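Getting rid of limescale on taps and sinks

White vinegar does most of the work. Soak a cloth in it, wrap it round the base of the tap and leave it while you get on with something else. Rinse well afterwards, as vinegar left standing will dull chrome.

For the kettle, use 300 ml of vinegar topped up with cold water. Bring it to the boil, let it cool, then pour it away and boil fresh water 2 times before making tea.

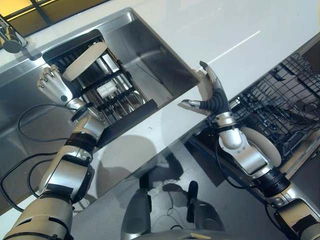
Plugholes need a stiff brush and a spoonful of bicarbonate of soda. Keep vinegar off marble and other natural stone, and never mix it with bleach.

Last updated 13 November 2024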